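Kurkerora Countertop Snack Warmer Mat, Large

Item 900-K
Sold singly
Color: oat or slate

Okay, so I get more email over this mat than over anything else in the shop, and most of it starts with "is it a heating pad?" Sort of! It's a flat warming mat for food, the kind you roll out on the counter when people are coming over and you don't want the dip going stiff before the second half. I bought my first one from the Voston outlet years ago, wore it out completely, and then pestered them until they let me carry the Kurkerora version here.

The large is 26 inches long and takes two casserole dishes end to end, or one casserole and a row of little bowls if you're a little bowls person (I am). It rolls up with the cord tucked inside and lives in the drawer with my baking sheets. The small one fits in a regular drawer, but I stopped stocking it because everybody who bought it wrote back asking to swap for the large.

There are three settings. Low is for bread and tortillas. Medium is where I leave it for pretty much everything else. High I use for soup in a metal pot and that's it, and please put a trivet on your wood table if you're going to run it that way all evening. My sister-in-law's table has a mark on it from my old one and I still hear about it every December.
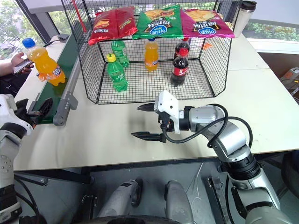

The surface is silicone, so cheese peels off in one satisfying sheet once it's cooled down. Unplug it, let it go cold, wipe it with a soapy sponge, done. Don't put it in the dishwasher and don't dunk it in the sink! The cord doesn't come off, and I've had to turn down a couple of returns for exactly that.

A few things people ask me:

Does it cook? No. It keeps hot food hot. If you put cold chili on it you'll have slightly less cold chili an hour later.

Is the cord long enough? It's 50 inches, which gets from my counter to the outlet behind the toaster with some slack. If you're setting up on an island, measure first.

Can I cut it to size? Oh please don't.

Does it shut itself off? Yes, after four hours. You press the button again to start it back up.

What customers wrote

"Used it for my dad's retirement party and the meatballs were still hot when the last cousins showed up. The light on the button is very bright." Saimi Niskanen

"Good mat. Smelled a bit like a new shower curtain the first time, then fine." Heikki Lehtinen

Heikki's right about the smell. Run it on medium for an hour with a window open before you put any food on it.

Price is $76, shipping included in the lower 48. The slate is in stock now. The oat sold out and I'm waiting on the next box, so if you want that one, send me a note and I'll hold one with your name on it. Extra storage straps (the Tuominen ones with the snap) are on the accessories page, and they fit the large just fine.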